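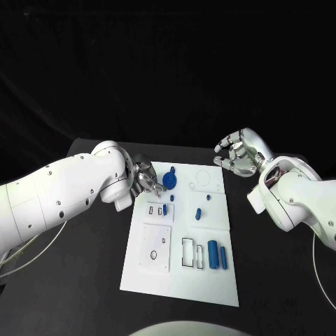 Tundico Adds Fleece-Lined Stadium Blanket to Imprint Line

KARNANTHORPE, 2019-10-22. Tundico, a supplier of decorated textiles to the promotional products trade, has added the Merrick stadium blanket to its imprint line. The item is open for orders through distributors and ships from the company's Karnanthorpe plant.

The Merrick measures 50 inches by 60 inches. The face is a woven polyester shell with a water-repellent finish. The reverse is anti-pill fleece with a weight of 255 grams per square meter. The two layers are joined at the perimeter with a lockstitched hem and are not quilted, so the imprint area on the face is free of seams.

The blanket folds into an attached pocket at one corner. A webbing handle is sewn into the pocket seam and reinforced with a box stitch at each end. The pocket closes with a coil zipper. Shell colors are navy, black, forest, maroon and charcoal. The fleece is gray in all versions.

Two decoration methods are offered. Embroidery is placed on the pocket panel, with up to 7,000 stitches included in the base price. Screen print is available on the pocket or on the lower right corner of the open blanket, in one or two spot colors. Print on the corner requires a separate screen charge. Digitizing is free on orders of 500 pieces or more.

"Distributors asked for a blanket with a pocket that could be embroidered without the stitching showing on the fleece," said Ditte Bjarnason, product manager at Tundico. "The pocket panel is decorated before it is attached, and the backing is closed inside the pocket lining."

The minimum order is 50 pieces per color and design. Standard production time is eight working days after proof approval. Pre-production samples add four working days. Orders for delivery before the end of December should be submitted with final artwork. Changes made after proof approval restart the production period.

Artwork is accepted in vector format. Lettering for embroidery should be at least a quarter inch high. Thread colors are matched to the nearest stock shade.

"We are holding stock in all five shell colors," said Bent Hafþórsson, head of operations. "Repeat orders with no change to the artwork skip the proof stage unless the customer requests one."

The Merrick replaces the Fludach travel throw, which remains available in navy and black until existing stock is sold. Embroidery files held for the Fludach can be used on the Merrick without resizing.

Blank samples and color cards are available to distributors on request from Tundico customer service.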